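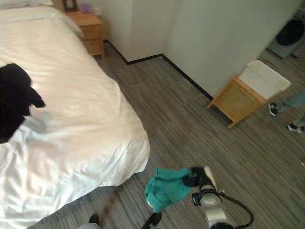 Fig. 1. Double bed and light wooden nightstand.

Home | Projects | Studio 2 | Student Reports | Contact

The Folding Serving Tray: Project Report
Valdir Tavares
Product Design, Studio 2
Mar 6, 2009

Okay, so the brief for this term was "one object that changes how people eat at home," and I picked the tray. Everyone else in the studio went for plates or cups or those salt and pepper things that clip together, and I kept thinking about my aunt, who eats almost every meal on the sofa with a plate balanced on a cushion. She owns four trays. They all live on top of the fridge and she never gets them down (too heavy, too big, and one of them smells like the inside of a cupboard).

I wanted a tray that folds flat, stands up on its own legs when you need it to, and looks nice enough that you'd leave it out. That last part turned out to matter way more than I thought it would.

What's already out there

I spent the first two weeks looking at trays. I went to the big kitchen store in Detthorpe three times and the guy at the counter started saying hi to me. Most of what they had falls into two groups. There are flat trays with a raised rim, which are pretty and come in all kinds of prints, and there are bed trays with legs, which are mostly ugly and wobble when you breathe on them. The legged ones nearly always have a wire bracket underneath that pinches your fingers. I pinched mine in the store!

The one I liked best was a secondhand tray by Kragh that I found at a flea market in Tundley. It's bent beech, the rim is all one piece, and the handles are just two slots with the edges rounded over. No legs at all. But it feels great to pick up, and I ended up copying the slot shape pretty closely after drawing it from every side.

I also handed out a short survey in the cafeteria and by email. I got 92 replies, which made me really happy. The question I cared about most was "where do you eat dinner on a normal weeknight," and the sofa beat the table by a lot. Bed came third. A bunch of people wrote long notes in the margin about cats.

Sketches and first models

I'm not going to show every sketch because there were a lot and plenty of them were bad. The first idea was a tray with legs that swing out from the short sides, like a card table. The second was a tray with one big fold down the middle, so it closes like a book, and the legs tuck inside. My tutor liked the book one. I liked it too until I made it out of cardboard and put a bowl of soup on it - the fold is exactly where you want to put the bowl.

So I went back to the swing-out legs and made them a U shape, one at each end. In cardboard this fell over sideways. In foam board it fell over more slowly. In 6 mm plywood it finally stood up, and I carried it around the studio showing people like it was a new puppy.

The hinges were the worst part of the project by far. I wanted wood on wood with a dowel through it, no metal showing. The first dowel was too tight and split the leg. The second was too loose, so the leg flopped down while you were carrying the tray, and I got hit in the shin. What worked in the end was a slightly loose dowel plus a leather washer on each side for friction. I cut the washers from an old belt. They squeak a little in dry weather.

The real one

The final tray is birch ply for the base with a solid ash rim, glued and then pinned at the corners. I did three coats of a food-safe oil from Skeltano that the workshop had on the shelf. It says to wait overnight between coats and I did wait, except for the last one, and you can feel it. There's a sticky patch near the left handle where I got impatient.

For color I went back and forth forever. I wanted a pattern at first, something with leaves or little fish, and I made a whole set of paper cutouts to try on the base. They looked fun with nothing on the tray and really busy once there was food there. In the end I painted just the insides of the handle slots a bright yellow. You see it when you reach for the tray and not much otherwise. I love it and I'd do it again on anything.

Materials came to 26 dollars, not counting the belt or the plywood I wrecked. I asked a small woodshop what it would take to make these for real and they said they'd want an order of up to 3000 before the price got anywhere near what a store would pay. That's a lot of trays.

Trying it out

I lent the tray out for a week at a time to people who'd answered the survey and said they didn't mind. They ate off it, then filled in a sheet with a score out of 100. The average was 80, but I should say that these are mostly my friends and they're nice.

Good stuff people wrote: the rim is high enough to stop a fork, it fits a dinner plate and a glass with room left over, and it hangs on a hook by the handle. My aunt said it's the first tray she's owned that she can lift with one hand.

Not so good: the legs are too short if you're a tall person sitting up against a headboard, because your knees touch the bottom. Two people forgot which way the legs swing and forced them. And it's slippery! I sanded the base so smooth that a glass slides if you tip it even a bit.

What I'd change

Longer legs, first of all, or maybe two heights. A cork sheet or some kind of thin liner you can lift out and wash. I'd also put a small mark next to each leg so you know which way it goes, maybe in the same yellow.

I'd like to have a second version done by June for the end of year show, and I've already bought the ash. If there's time I want to make a kid-size one too. My tutor thinks I should fix the hinge squeak first.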